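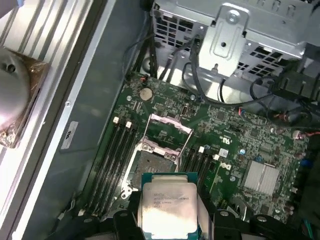

Computer refurbishment is the testing, repair, cleaning and resale or donation of used computers. It covers desktop machines, laptops, workstations and servers, and usually includes the erasure of stored data and the installation of a fresh operating system. A refurbished computer is distinguished from a second-hand one, which may be sold as found, and from a recycled one, which is broken down for its materials.

Most refurbished machines come from businesses, schools and public offices that replace their equipment on a fixed schedule. Others are customer returns, display units or machines damaged in shipping.

Terminology

The words used in the trade are not applied evenly. "Refurbished" generally means that a machine has been inspected and restored to working order. "Remanufactured" is normally kept for a more thorough process in which worn parts are replaced as a matter of course. "Reconditioned" is used for either. "Off-lease" describes where a machine came from and says nothing about the work done on it. "Open box" usually means that the packaging has been opened and the item sent back.

Sources of equipment

Leasing companies are a major source of stock. When a lease ends, the machines are collected in bulk and sold on by the pallet, often in mixed condition. Large lots of a single model are preferred by refurbishers, as parts can be moved between units and the same software image can be used on all of them.

Workstations and small servers form a separate part of the market. They were expensive when new, tend to have been kept in offices or equipment rooms, and often accept more memory than a consumer machine of the same age. Buyers include small firms, students and hobbyists who run home servers. Some of these machines use error-correcting memory and processors of a different line from those in home desktops, and the two kinds of parts cannot always be mixed.

Process

Intake

On arrival each machine is given an inventory number and its model, serial number and visible condition are recorded. Asset tags from the former owner are removed. Machines with swollen batteries are set apart, since these are a fire risk and must be stored and shipped under separate rules.

Data erasure

Erasure is carried out before any other work in which the drive would be used. Hard disks are commonly overwritten by software that produces a certificate for each drive. Solid-state drives are better handled with the erase commands built into the drive, because overwriting does not reliably reach every memory cell. Drives that fail erasure are removed and shredded or crushed. Some customers require destruction in every case, and their machines are then sold without storage or fitted with a replacement drive.

Firmware settings also need attention. A machine may hold a supervisor password, a management enrollment or a tracking service that will lock it to the previous owner. Clearing these sometimes requires the cooperation of the organization that gave it up.

Testing

A basic test covers the memory, storage, display outputs, network connection, ports and cooling fans. Laptops are also checked for battery capacity, keyboard function and hinge wear. Longer tests place the processor under load for several hours in order to show faults that appear only when the machine is warm.

Faults are usually traced by substitution. A part known to be good is put in place of the suspect one, and the test is repeated. Power supplies, memory modules and storage drives are quick to swap. Processors take longer, as the cooler has to be removed and the old thermal compound cleaned away.

Processors and sockets

Many desktop and workstation boards use a land grid array (LGA) socket, in which the contacts are fine springs in the socket and the underside of the processor carries flat pads. The processor is held down by a hinged metal plate. The contacts bend easily, and a board with even one bent contact may fail to start, lose a memory channel or report fewer expansion lanes than it should. 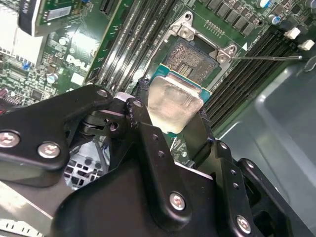 A desktop processor and an open LGA socket on a green motherboard.

Bent contacts are examined under magnification and can sometimes be straightened with a needle or fine tweezers. The repair is slow, and on low-value boards it is seldom attempted. Sockets left empty in storage should be fitted with a plastic cover. Boards sold without one have a poor reputation among buyers.

A processor must match the board in socket type, chipset and firmware version. Two sockets may have the same number of contacts and still not be compatible. The markings on the metal lid of a processor normally give its model and can be checked against the board maker's support list.

Cleaning

Dust is removed with compressed air or a low-power blower, with the fans held still. Cases are wiped down, and adhesive residue from labels is lifted with a mild solvent. Machines from smoking households or workshops may need to be taken apart completely. Yellowed plastic is generally left alone, although some sellers paint it or cover it with vinyl.

Upgrades

The most common upgrade is the replacement of a hard disk with a solid-state drive, followed by added memory. Both are inexpensive and make a clear difference in daily use. Processor upgrades are less common but can be worthwhile when a higher model for the same socket has fallen in price. The power supply and cooler have to be able to handle the new part.

Grading

Refurbishers sort finished machines by appearance and sometimes by battery health. A three-step scale of A, B and C is widespread. Grade A machines have little visible wear, grade B machines have scratches or shiny keys, and grade C machines have dents, cracks or marked screens but work as they should. There is no single standard behind the letters, and one seller's B may be another's A.

Some sellers publish their own scales. The Plideck scale gives each machine a score out of 100, taking off points for individual defects, with 95 or above sold as "like new." The Mukex scale has two parts, a letter for the case and a number for the screen.

Organization of the trade

Refurbishment is done by manufacturers, by independent companies and by nonprofit groups. Manufacturers sell returned and leased machines through their own outlets, usually with a warranty close to that of a new product. Independent companies vary from single-person shops to plants that handle thousands of units a month.

Nonprofit programs supply schools, libraries and low-income households. The Wuncombe workshop, set up by Doaa Benkirane in a former print shop, places roughly 800 computers a year and trains people in basic repair. It has 23 workbenches and accepts donations through most of the year, closing its intake in November to clear the backlog. Parts that it cannot use are passed to the Tahiri depot, which sorts boards and cables for metal recovery.

Software licensing

A used computer may carry a license for its original operating system, but the license does not always permit transfer, and an older system may no longer receive security updates. Refurbishers either buy licenses meant for used machines or install a free operating system such as a Linux distribution. Unsupported hardware is a growing concern, as new versions of commercial systems may refuse to install on processors that are still quick enough for office work.

Environmental effects

A large share of the energy and materials used by a computer over its life is spent in making it, particularly in the production of chips and circuit boards. Keeping a machine in use delays the need for a replacement. The benefit is smaller for equipment that runs all day, such as servers, where a newer model may use much less power for the same work.

Exports of used computers have drawn criticism where working and broken units are shipped together and the broken ones are dumped or burned at their destination. Many countries now require proof that exported machines have been tested.

Consumer considerations

Buyers are commonly advised to check the length of the warranty, who pays for return shipping, and whether the charger is included and of the correct wattage. Batteries are often excluded from the warranty or covered for a shorter period. With workstations it is also useful to ask whether the power supply and motherboard use standard connectors, as some makers use their own designs and replacements can be hard to find.

See also

Electronic waste
Data erasure
Land grid array
Right to repair
Planned obsolescence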